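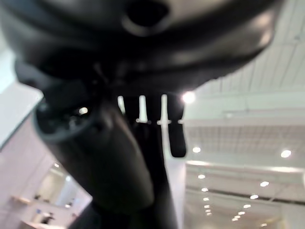 Why does the second monitor come up at 640 x 480 after the driver install? The driver never got the monitor's identification data, so it fell back to the lowest mode it trusts.

Solange Bouvier typed that answer at the Prorkgate support desk and sent it to ticket 87. The reply came back before she had closed the window.

"I have already reinstalled the Zornero driver," it said. "Twice. The monitor is an Urnard. It worked in October."

She opened the log attached to the ticket. The graphics card had asked the monitor for its data block five times at startup. Each request had timed out. The primary display on the same card had answered on the first try.

She wrote back and asked what cable was in use, what adapter was in use, and whether anything sat between the two.

"A Baloyi switch box," the customer wrote. "My father's. He shared one screen between two computers."

Solange looked up the Baloyi. It passed the picture signal and dropped the data line. The manual described this on page 2 as normal operation. She told the customer to power down, take out the box, run the cable straight to the card, and start up again.

Nothing came for 40 minutes. She cleared a printer ticket and a font ticket. Then 87 moved to the top of the queue.

"Full resolution," the customer wrote. "The desktop is very large now. There is a folder in the corner I have never seen. It must have been past the edge all this time."

She asked if the folder was causing a problem.

"It is called 1977. It has scans of his notebooks in it. I was looking for these."

Solange read the message again. The support form had a field for cause and a field for fix. Under cause she entered: data line not passed by switch box. Under fix she entered: box removed, direct connection. There was a third field, marked Other, which the desk left blank as a rule.

She typed "icons placed off screen at low resolution may be — " and deleted it. She left the field blank.

"Can I put the box back?" the customer asked.

"You can," she wrote. "Save the resolution as a custom mode first. I'll send the steps."

She sent the steps and left the ticket open until evening.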